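Dundholm Tow Float, 2-Chamber, High-Vis Orange

I swim in open water all year, and I sell the gear I swim with, so you'll have to forgive me if this gets long. The Dundholm is the tow float I clip on myself. I've had mine since last June and it has been dragged over more rocks than I'd like to admit.

If you've never used one, a tow float is a bright inflatable bag that trails behind you on a short leash. Boats see it, your friends on shore see it, and when your calf cramps up way out past the buoys you can lie across it and swear for a minute. It won't hold you up like a life jacket and isn't meant to. Please don't buy it for someone who can't swim!

What I like about this one is the two separate chambers. Each has its own valve, so if one goes down you've still got the other. The valves are the twist kind (I had a push-in style before and kept losing air halfway through). Blow it up until it's firm but still gives a little under your thumb, especially if you're going from a hot beach into a cold lake.

The leash adjusts at the waist belt. Short is better. I want the float riding right behind my hips where my feet don't kick it, and on a long leash it wanders off sideways in any wind at all. The belt buckle is big enough to work with numb fingers, and I say that as someone who once had to ask a stranger in a parking lot to undo hers.

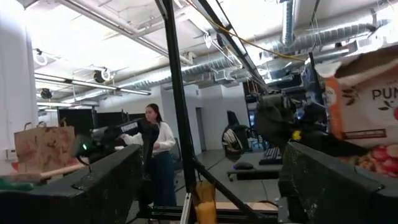
Reaching for the arm, white sweater and all.

There's a dry pocket too, with a roll top. I put my car key, my phone and a thin jacket in it. Roll it at least three times and squeeze the air out first. I still double-bag the phone, call me nervous.

Ayantu Tufa, who I train with, took hers to Guimarães and then on to a sea race up the coast, and she says it packed down smaller than her towel. She picked the pink, which we also carry, and I have to say it shows up beautifully in gray chop. In low evening sun I think orange still wins.

Can you race with it? Depends on the race. The Hondatance requires a float for everybody in the 3,580 meter swim, and the Dundholm fits their rules on color. The shorter Jeritz lake swim leaves it up to you. Other events may want you in their own float, so read your entry email before you order.

Details

Colors: orange, pink
Chambers: 2, with separate twist valves
Storage: one roll-top dry pocket
Belt: adjustable, fits over a wetsuit
Weight: around 400 grams with belt and leash
In the bag: float, belt, leash, one spare valve cap

Looking after it

Rinse it in fresh water, the leash and buckle too, and let it dry with the pocket open. Don't leave it pumped up in a hot car (I did, the seam on my old one never forgave me). Sunscreen makes the surface sticky, so wipe that off with a little dish soap.

Returns are fine if it hasn't been in the water. If a valve leaks, send me a note with your order number and I'll mail you a replacement. Spare belts and leashes are sold separately, and they fit the older Dundholm floats as well.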